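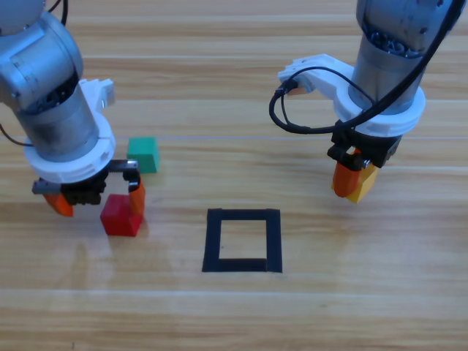
4.2 Pairing the Tully earpieces with a phone

1. Charge the case until the light on the lid stays green. A full charge takes some 20 minutes.
2. Place both earpieces in the case and leave the lid open.
3. Hold the button on the back of the case for four seconds. The light blinks white.
4. On the phone, open the Bluetooth menu and select Tully 638.
5. Wait for two short tones, then close the menu.

Note: The case stores up to 12 paired devices. Pairing another device erases the oldest entry.

Note: Phones with the Manora app installed may ask for a code. Enter the last four digits of the serial number inside the lid.

Caution: Do not press the button during a firmware update. Set the volume to low before first use.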